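Shared Laundry at Clorkden: Revised Arrangements

Residents of the Gashi and Sturkik buildings are asked to read the following before their next wash.

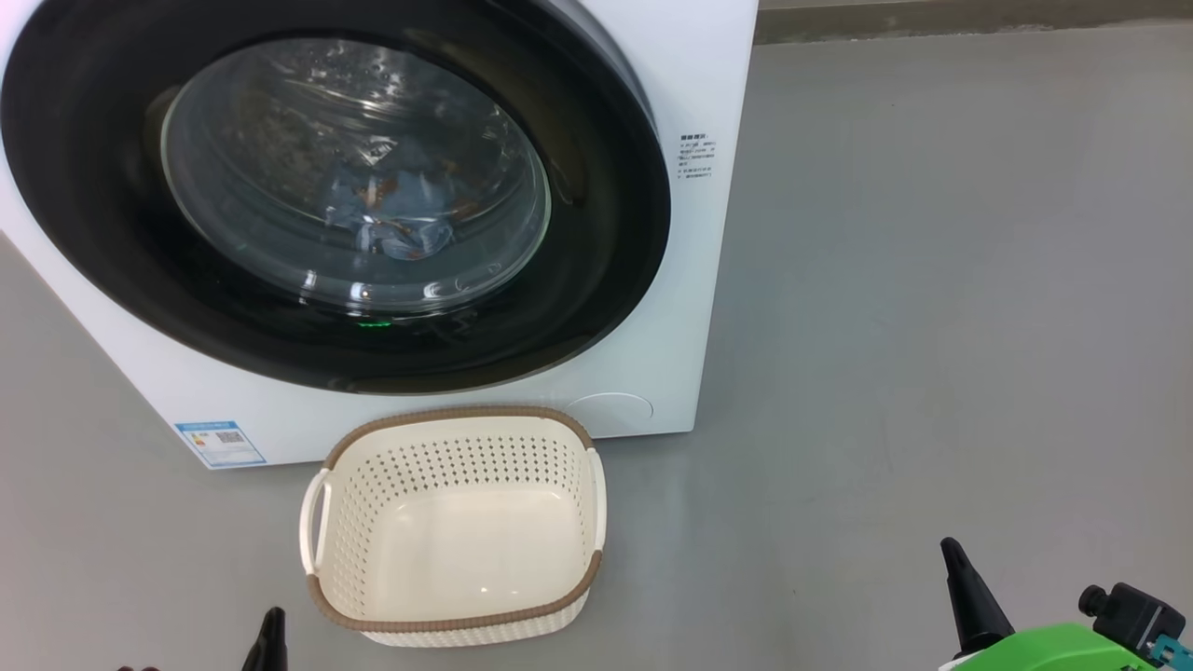
One resident of the Gashi building wrote to the housing office that the evening slots fill up too early in the week, and that people who work late are left with Sunday or nothing. Several similar letters were received over the winter, and the booking rules have been amended accordingly.

Each household may now hold no more than 2 reservations at a time. A reservation lapses if the wash has not been started within 40 minutes of the booked hour, after which any resident may use the machine. Bookings are made on the sheet outside the laundry room or at the Orneo housing office.

Residents are further reminded of the following points.

Laundry should be removed promptly at the end of the cycle. Items left in a drum past the next booked hour may be moved to the shelf by the incoming user, who is asked to keep them together. The office does not store clothing.

Pockets should be emptied before loading. Coins and hairpins were the cause of most service calls last year. Dark or newly dyed fabrics should be washed separately from light ones, and a single small item should be held back until there is enough for a proper load.

After use, please wipe the door seal and leave the door slightly open so that the drum can air. Detergent should be measured according to the package; nearly all complaints of residue on clothing have been traced to overfilling.

Unclaimed items from the winter are held at the office under reference 1024 and may be collected during regular hours. Anything remaining in July will be donated.

Faults should be reported to the Orneo housing office, extension 29.

Issued 3 Mar 2018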